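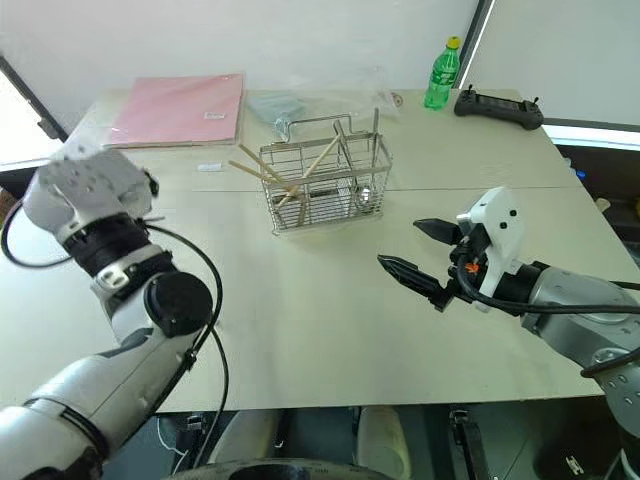
For two weeks I have been rewriting the part of our software that decides where a gripper should close. Today I want to write down what I learned, in small posts, so that I remember it and maybe it helps somebody. Our package is called Clavow, it is the grasp planner inside the bigger Hemora stack. The problem is easy to see on this table. A wire basket is mostly air. The depth image gives you some bars, some holes, and the tabletop showing through, and the three chopsticks leaning out of it are thinner than many of the errors in the cloud. The old planner was written for boxes and bottles and it had a lot of confidence about things that were not there.

2/ First, what the old code did. It took the point cloud, removed the table plane, grouped the rest into clusters, and fitted a box around each cluster. Then it sampled grasps on the sides of the box. For a soda bottle this is fine. For a basket with chopsticks in it, you get one big box which includes the chopsticks, and the best grasp is at the middle of the box. In the middle of the box there is nothing.

3/ My first idea was to tune the clustering distance. I spent a whole day on that. With a small distance every wire was its own object. With a large distance the basket was joined with whatever was behind it. I found no good value between them, and I would advise you to stop earlier than I did.

4/ What helped was to stop asking for objects at this stage. Now the planner looks for short straight pieces in the colour image, and lifts each piece into 3D only where the depth agrees along most of its length. A chopstick is one long piece. A basket bar is a piece too, but it has parallel neighbours at even distance, so it gets a label "part of a structure" and the planner does not try to pull it.

5/ The rule about parallel neighbours was suggested by Decha Nilsuwan, who had used something similar for fences in a mapping project. I was against it at first. It looked to me like a trick made for one basket. I was wrong, it also works on the drying rack, and I did not change any parameter.
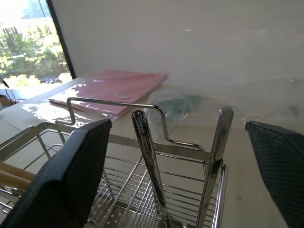
Wrist view over the rack, steel wires between the two fingers.

7/ The wrist view has its own troubles. Polished steel reflects the room, so the line detector finds lines in the reflection as well as on the metal. The flat post in the middle is a good case: it has two true edges, and anything that appears between them can be somebody's window. I check each piece again from a second pose. A true edge stays at the same place in 3D. A reflected one moves. It costs one extra small motion of the wrist, and I accept this cost.

8/ Clear plastic is still not solved, I want to be honest about it. There is a crinkled sheet of it behind the rack, with something green under it. Through such a film the depth is sometimes the film, sometimes the thing under it, sometimes a hole. For now the planner marks the area as "unknown, do not enter" and the motion planner treats it like a wall. This is safe but it makes the free space smaller than it is.

9/ Sunlight. The patches on the tabletop have irregular, blotchy shapes, and the detector loves any bright border. The 3D step rejects most of them, because a border lying flat in the table plane is not something you can grasp. The flat pink thing in the same view is rejected by the same rule. If I really wanted to pick up a flat folder I would need a different behaviour, and this belongs to another ticket.

10/ Some people asked on my last thread why I do not train one network for all of it. We do have a learned scorer, it ranks the candidates at the end. But when a grasp is refused I want to read the reason in a log. With the new version each candidate carries its history: which pieces, which check, which pose, which rule said no. I have found 14 bugs by reading these histories, and two of them were in my own tests.

11/ The most stupid bug: the fingers were in the point cloud. The self-filter used an older finger model, shorter than the real one, so the tips stayed in the cloud and were labelled as obstacles. The planner then refused every grasp as "in collision", and it was right, the gripper was in collision with itself. If your planner suddenly refuses everything, draw the filtered cloud before you touch the planner.

12/ About tooling. For replay I use Pastik, our small recorder. It saves the images, the joint states and the planner decisions with one clock. I can move back and forth in time and run only the grasp stage again on a saved moment. Before, I had to stand at the robot for each try. Now I do most of the work from my desk, and I go to the arms only when the replay looks reasonable.

13/ One warning about replay: it does not punish you for being slow. My first version was very nice in replay and took three seconds per view on the real machine. I moved the line search to a smaller image and only refine the best candidates at full size.

14/ Next is the order of picking. If one chopstick crosses another, the upper one should go first, and at the moment the planner has no idea what "upper" means. Wattanapong has a branch with a simple support graph from May, and I will try to merge it next week. If you have worked on thin things in wire containers, please write to me, I would like to compare the failures.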